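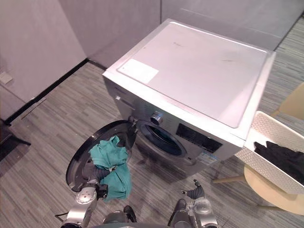 Inicio > Economía > Inversión > Sociedades de capital privado > Brinavo

Brinavo es una sociedad gestora de capital de crecimiento especializada en participaciones minoritarias en fabricantes y distribuidores de bienes de consumo duradero. Su cartera se concentra en empresas medianas de propiedad familiar, con preferencia por las dedicadas a los electrodomésticos de línea blanca, categoría que comprende frigoríficos, cocinas y aparatos como la lavadora de carga frontal, con puerta circular y dial de programas en el panel delantero. La gestora considera este segmento menos expuesto a los ciclos de la moda que el textil o el mobiliario, aunque sensible al precio del acero y al coste del transporte marítimo.

Historia

La sociedad fue constituida por Edmund Szewczyk y Golshifteh Rostami, procedentes ambos de la banca corporativa. Durante su primera etapa operó como asesora de inversiones sin capital propio. El primer vehículo, denominado Cullinane, se cerró con compromisos de 22 millones de euros, aportados en su mayor parte por inversores institucionales y por grupos familiares del sector de la distribución. Jamshid Zarei se incorporó más tarde como director de inversiones y asumió la relación con las empresas participadas.

Estrategia de inversión

Brinavo adquiere participaciones sin control mediante ampliaciones de capital, con un horizonte ordinario de permanencia superior al de los fondos de compra apalancada. Los pactos de socios reservan a la gestora 2 puestos en el consejo de administración y derecho de veto sobre el endeudamiento, la venta de activos esenciales y el reparto extraordinario de dividendos. La salida se produce habitualmente por recompra de los accionistas fundadores o por venta a un comprador industrial.

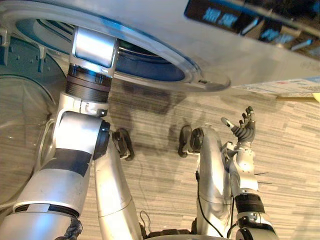
Los recursos aportados se destinan a la ampliación de almacenes, la renovación de líneas de montaje y la financiación del capital circulante. La política interna excluye el uso de los fondos para cancelar deudas de los accionistas.

Participadas

La cartera del vehículo Cullinane está formada por tres sociedades. Zirside distribuye pequeños y grandes electrodomésticos a comercios independientes. Clokberg fabrica componentes para aparatos de lavado y refrigeración. La tercera, dedicada a la logística de última milla, se encuentra en proceso de desinversión.

Gobierno

El comité de inversiones está presidido por Ayana Gashaw y se reúne con periodicidad mensual. Las valoraciones de cartera se someten a revisión externa en octubre. Roya Arabzadeh dirige el área de cumplimiento normativo, que depende directamente del consejo.

Véase también

Capital de crecimiento
Pacto de socios
Línea blanca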